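News from Trindilia: the upstairs rooms are ready

Well, it has been a long old autumn up here on the hill, and I do want to thank everyone who wrote to ask how the upstairs was coming along (so many kind letters, and one very welcome fruit cake!). The painters packed up on 22nd December and we now have 2 more bedrooms, both looking down over the orchard to the bay, with the bathroom between them done out in the blue tiles I have been going on about for years.

Mahsa Salehi made the curtains, and Sreekumar has moved the old bookshelf up to the landing, so there's plenty to read if the rain sets in. Do borrow, and do post it back if it goes home in your bag by mistake.

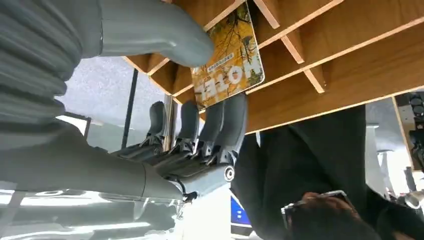 Getting in and settling down

If you've stayed before you'll remember the lane, which is still bumpy, so take it slowly after the second gate. Parking is beside the barn. Breakfast runs until ten, or later if you ask me nicely the night before, and the eggs are from next door. We open again in April and the smaller room is 330 for the week, the larger one 648, with linen and firewood included in both. Dogs are welcome downstairs.

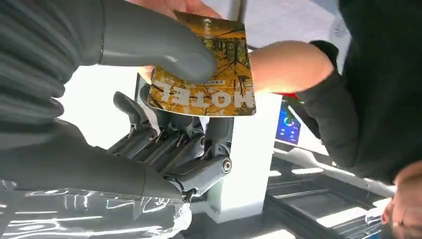 Yellow key card in hand.

Comments

Ulises Chávez: Lovely to hear it's finished. Is the path down to the beach open again?

Paraschiva Lungu: We still talk about those breakfasts! Please put us down for the larger room, first week if you can.

Aníbal Cuervo: Blue tiles at last, well done.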